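Feb 14, 2018
By the Berport sorting room

Quick update on the donated housewares! We've cleared 387 pieces out of the Vastport delivery so far, and the $400 for shelving is all spent — hooray, shelves.

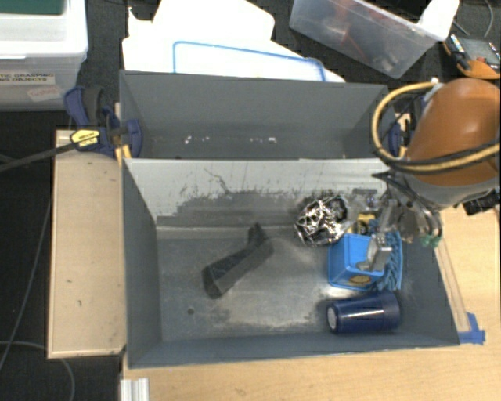 Small stuff is still the slow part, and I'd like until May to finish it. A blue box, a navy cup and a silver scrubber-looking tangle can all land in one gray bin, so every bin gets sorted twice. The bins are pretty scuffed too, and I'd love two new ones.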